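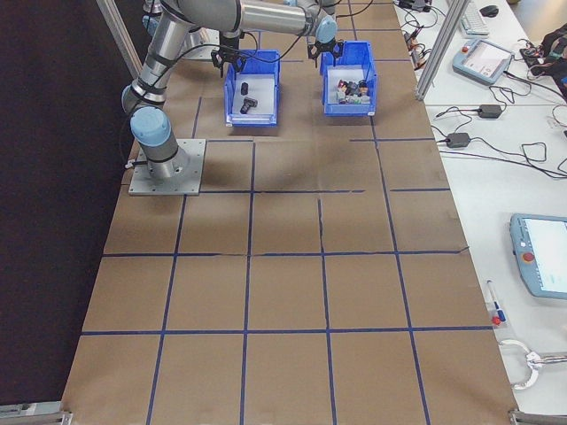

Two blue bins at the far side of a papered and taped table. The left bin holds two small objects, the right bin a pile.

Grid table

A grid table (also squared table, paper table or, in Usham, "the graph") is a work surface covered in paper and divided by strips of tape into cells, used for sorting small objects out of one container and into another. It belongs to the same family as the sorting tray and the egg carton, and is generally adopted by people who have outgrown both. The tape is supposed to form squares. It seldom does for long.

Construction

The usual covering is brown kraft paper, chosen for being cheap, dull and easy to see small things against. Few rolls are wide enough for a large table, so sheets are overlapped and the seams smoothed down by hand. Creases are normal. The manual issued by the Hemness parts library advises ironing the paper first, a step that no surviving Hemness table shows any sign of.

Lines are laid in tape of a contrasting color, dark blue being common on brown. The long strips go down first and the crossing strips after. Cell size depends on what is being sorted, though in practice it depends on how much tape is left. Short strips used as patches tend to wander off the line they were meant to continue, and one of these can be found near the middle of many tables, the pictured one included. Purists pull them up. Everyone else learns to think of the affected cells as slightly generous.

Bins

Two bins are standard. The mixed bin holds the unsorted supply, and the picked bin receives whatever has been identified and wanted. Open plastic bins with a pale floor are favored, as a black part on a white floor can be seen without leaning in. Bins stand along the far edge so that the near rows stay clear for laying out.

Which side the mixed bin should go on is the great question of the field. The Wulomstead practice puts it on the right. Hemness puts it on the left, and has written 11 pages on why. Visitors from one to the other have been known to spend a whole morning carefully unsorting things.

Method

A handful is taken from the mixed bin and spread over the nearest rows, one object to a cell where possible. Like is then moved toward like. Objects that match a request go into the picked bin, and the rest are swept back where they came from, which means that the most boring parts in any collection are also the most handled.

Color is a poor guide. A pile of black, white, red and gray pieces looks as if it will divide itself neatly into four, until it emerges that the gray ones have nothing in common except being gray. Shape is better. Seija Nieminen's handbook Small Parts and Where They Go lists 23 shapes, among them the cylinder, the T and "the other one," a category that in most collections is the largest.

History

Taped tables probably go back as far as tape. The first one with a written record was set up at the Oksanen hardware store in Usham, where a shelf of fittings had come down over a weekend and Eetu Kallio was asked to put it right by May. He covered the counter with wrapping paper, taped out 15 cells and announced that this would be plenty. A later note in the store ledger mentions a second roll of paper -- and, in different handwriting, a third.

Wulomstead took up the idea for its repair club and made the cells square. Oksanen's had been oblong, and Kallio is said to have regarded the change as showing off.

Upkeep

Tape lifts at the ends before it lifts anywhere else, and collects lint once it has. The paper is replaced when it tears or when the pencil notes on it begin to contradict each other. Replacing the paper means replacing the grid, so over 2 years of service from one sheet is not unheard of.

See also

Drawer of miscellaneous fittings
Kraft paper
Muffin tin (non-culinary uses)
Pegboard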